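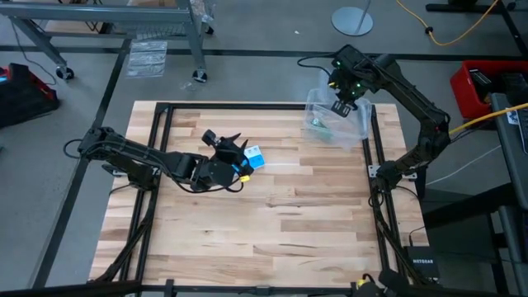
Phyllis Lambert, on reading a draft of this section, objected that a gripper comparison in which the cameras also change is two comparisons wearing one coat. She is right, and we have tried to keep them apart below, with the success one would expect.

4.2 Fingers and viewpoints

Two finger designs were tried on the same pair of arms: the narrow pointed fingers supplied by Bila, and the stepped Catterall fingers, whose notched inner edges are meant to stop thin items rolling out of the grip. The control software was left alone throughout, after a short period in October when it was not, and which we have agreed to leave out.

Each trial asked for one item to be picked up and put in a clear plastic bin. Clear plastic was Mervyn Penrose's suggestion. It is cheap, it is common in packing work, and a depth camera regards it much as the rest of us regard small print.
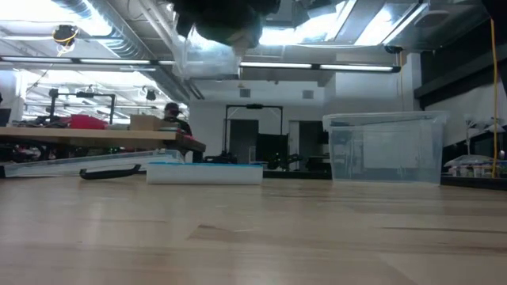 The fixed view was expected to help most with placing, as it shows the rim of the bin from the side, while the wrist view was expected to help with the last few centimetres of the approach. We ran 2,866 trials, of which 791 used both views together. Adding the second view helped the pointed fingers more than the stepped ones. Our reading is that the stepped fingers forgive a poor approach – a quality we came to value in them and, by the end, in each other.

Flexible items were the exception. Tubing will sit nicely between the fingers while the rest of it goes wherever it likes, and a wrist camera has a fine view of the part that is causing no trouble. Trials in which a loop hid the target for more than 30 frames were scored separately.

Figure 2. Stepped fingers holding clear tubing, wrist view.
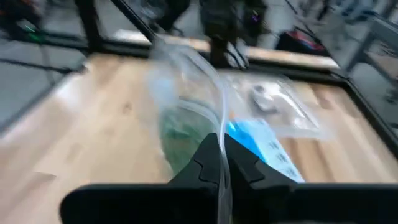
4.3 Scoring and disagreements

Riku Hirose and Glenys Dobson scored every trial without seeing each other's marks. Most disputes concerned items left leaning on the rim of the bin, which Dobson counted as failures and Hirose as promising. Dobson's rule was adopted.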